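Progress report to the Zamotmont Fund
Project: Repair and loan of wooden storage boxes, Cleletti workshop
Period: until the end of December
Prepared by: Yolanda Taipe

## Where we are now

In this period we finished the repair of 42 boxes. The plan in our application was 40 for the whole first half, so we are a little ahead. The boxes came from the old Sadeo reading rooms, where they were used for index cards and later for all kinds of things. Many were in better state than we expected, but the lids were a problem and I will write about them below.

The room at Cleletti was painted in October and the heating works since November. Before this we could not apply finish in the mornings, as it was too cold for the varnish to harden well. Now we start at 8:30 and the work goes more regularly.

## Surfaces and finish

The biggest part of our hours went to the surfaces. In the application I wrote that we would strip every box to the bare wood and finish it new. After the first boxes we changed this. The old red-brown finish is part of how these boxes look, and when it is removed the grain becomes pale and the boxes do not match each other anymore. So we now clean first, then decide. If the gloss is still good on most of the front, we keep it.

A difficulty is the cloudy places. On a dark polished front a hazy patch is easy to see as soon as the light comes from the side, even if the rest of the face is shining. We tried two methods for it – a soft wax and a very thin coat of new varnish.

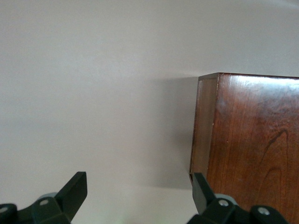

The wax is faster and can be taken off again, so it is our first choice for boxes which will stay in a cupboard. For boxes which go on loan and are touched by many hands, the thin coat is stronger. It needs two days of drying and we have shelf space for a small number only.

The narrow sides are another question. On several boxes they are lighter and more orange than the front, and they feel rougher. Mr. Wei, who taught us the varnish work, believes that the sides were never polished because the boxes stood close together on the shelf. We decided to leave these sides matt and only to clean them. I hope the Fund agrees with this decision. If you prefer an equal color on all faces, please tell me before we start the next group.

## Lids and hinges

Eleven lids were split and had to be glued. Three of them opened again after one week – I think we used the clamps for too short a time. They are glued a second time now and so far they hold. The hinges we ordered in September arrived in the wrong size and were sent back. The replacement came without extra cost.

## Money

From the grant of 3,000 for materials we spent 2,761, so 239 is left. Together with our own part, the total cost of the period is 3,247. The varnish was more expensive than planned, the sandpaper cheaper. Receipts are in the attached folder.

## Next steps

- Finish the lids which are still in clamps
- Write the loan form and test it with the Sadeo school
- Buy a second drying shelf, if the Fund allows us to use the remaining money for it

I would be thankful for an answer about the shelf in January.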